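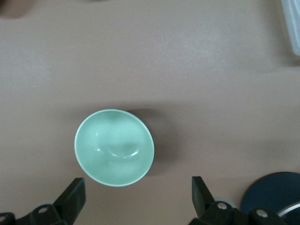 oatmeal_agnostic
Member, 200 posts
February 19, 2019
Overnight oats vs. cooked oats, and please hear me out before the usual people arrive. I have eaten steel cut every weekday since May and I'm tired. Tired of the pot, tired of the skin that forms on the pot, tired of standing there at six in the morning stirring like I owe somebody money. My sister-in-law swears by soaking. I tried it for a week and got cold wallpaper paste with raisins. So what am I doing wrong? I use rolled oats, the Grastby ones in the tall bag, same volume of milk, lid on, fridge overnight. The only thing I've settled is the bowl. It's the round mint green one, shiny inside, and oats slide out of a good glaze like they have somewhere to be. Everything that goes in it is open for discussion.

pantrymoth
Same volume of milk is your problem. You want more milk than oats or they drink it all by midnight and then sit there sulking. I do 60 grams of oats to 200 grams of milk and it pours, barely. Also a pinch of salt. People will put salt on a caramel and then act shocked when you suggest it for breakfast.

DullKnife51
Weighing oats. This is where we are as a country.

pantrymoth
A scale takes four seconds. How long does scrubbing your pot take?

DullKnife51
I don't scrub it. I soak it. Like you soak your breakfast.

gravel_and_cream
I'm with the cooked side, but OP is making it harder than it needs to be. Nobody said you had to stir. Boil the water at night, throw in the steel cut oats, lid on, turn off the heat, go to bed. In the morning you warm it up for a few minutes and that's it. My mother did it that way for 51 years and never once used the word "overnight" like it was a lifestyle.

oatmeal_agnostic
Wait, you leave it on the stove all night? Is that safe?

gravel_and_cream
I'm still typing.

hallway_lamp
Please don't leave a pot of wet grain out at room temperature for eight hours. Let it stand a little while with the lid on, then put it in the fridge. Same result, and it reheats fine. I used to work in a hospital kitchen and we would have been walked to the parking lot for that.

gravel_and_cream
Fine. Fridge. It was a cold kitchen.

tepid_ron
Nobody has asked about the brand. I went off Grastby when they changed the cut – it's thinner now, more like flakes, and it goes to mush if you look at it. Bevon rolled oats are thicker and still have some chew the next day. They cost more and the bag won't reseal no matter what the bag says about itself.

pantrymoth
Seconding Bevon. Third option is whatever's in the bulk bin, provided you aren't the type to think too hard about the bulk bin.

tepid_ron
I am that type.

quilt_at_noon
Can I say a word for yogurt? Half milk, half plain yogurt. It fixes the paste thing because it tastes sour enough that your brain stops filing it under glue. Put the fruit on in the morning. Raisins left in overnight swell up and go pale and I can't be around them.

DullKnife51
I like the swollen raisins.

quilt_at_noon
I assumed.

hallway_lamp
Agree about fresh fruit, disagree about the raisins. They're the best part. Frozen blueberries can go in at night too if you don't mind everything turning the color of a bruise.

oatmeal_agnostic
OK, update. Tried pantrymoth's numbers with Bevon, half yogurt, salt, raisins held back. It was good! Or at any rate it was food. I still don't love eating it cold in February, so I gave it a minute in the microwave, and before anyone writes in, yes, I understand that I've now cooked it.

DullKnife51
Welcome home.

pantrymoth
Warmed. He warmed it. There's a difference.

oatmeal_agnostic
She, but thank you for the support.

pantrymoth
Sorry! She warmed it.

gravel_and_cream
Hot cereal is cooked cereal. Next you'll tell me toast is just bread with a tan.

tepid_ron
Did your Bevon bag reseal?

oatmeal_agnostic
It did not. I'm using a clothespin.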